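Home | Meetings | Members | Surname Index | Contact
Filed under: Society Minutes, Cemetery Project

Notes from our November meeting, Trelitz Family and Local History Circle

Hello all, Zsófia here, filling in as secretary again! We got going at 7:10 because I had the wrong key. There were 11 of us, plus Yasmine Soliman on speakerphone from her sister's kitchen (we could hear the dishes).

Last month's minutes were read. Valter Rocha asked me to fix one thing: the Cadari farm was sold by the widow, and I had written that it was sold by the son. Corrected, and the minutes were approved.

Money. We have $600 in the account after paying the hall rent. Noémi Dobos wants to put $152 of that toward a second year of the newspaper subscription, and I'm all for it, I practically live in those old social columns. Valter wondered if the library would let us use theirs. Sânziana Avram said she had tried that and you have to sit in the building to do it, and the building closes at five. We voted and it passed, with Valter voting no and being perfectly nice about it.

Old Ekpo Road cemetery. Noémi and Sânziana have now typed up 357 burials from the sexton's two ledgers, and they brought the binder so we could all paw through it. The first ledger is in pretty good order. The second one skips four years in the 1880s, and then the handwriting changes and so does the spelling of practically every surname. Noémi would like to keep each name exactly as written and put the usual spelling in brackets after it. I had been doing it the other way around on my pages (sorry!), so I will be redoing those before next time.

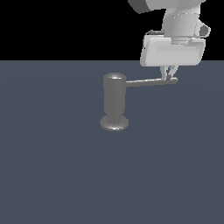
We then spent a good long while on the Vastance brothers. The family story says three of them came over together and bought land side by side, and that is what is printed in the town's old anniversary booklet. Sânziana has found the oldest in the county tax roll six years before either of the others shows up anywhere, already married and paying on two cows. Yasmine is descended from the middle brother and said her grandmother always told it as all three on the one boat, with a trunk. She still has the trunk, or her cousin does. She will ask the cousin if there is a name or a port painted on it.

I said we should hold off on putting anything about the brothers in the newsletter until we have looked for a passenger list. Valter thinks we should print what we have and let people write in. We left it there, because both of us were getting a little loud.

Newsletter. I need your pieces by the 20th, please, and typed if you possibly can. So far I have Valter on the creamery and half a page from me about my great-aunt's school certificate. Sânziana promised something on how to read the abbreviations in the tax rolls, which would help me more than anybody.

Visitors' questions. A gentleman wrote in looking for a Cadari who taught school here before 1900. Noémi knows of two, a father and a daughter, and will write back to him.

To do:
Noémi: renew the newspapers, answer the Cadari letter
Sânziana: copy the tax roll pages for Yasmine
Yasmine: call the cousin about the trunk
Valter: bring the creamery photographs for scanning
Me: redo my ledger pages, get a spare key cut

We finished at 8:50, and there was plum cake left over, so I took it home.

Zsófia Orbán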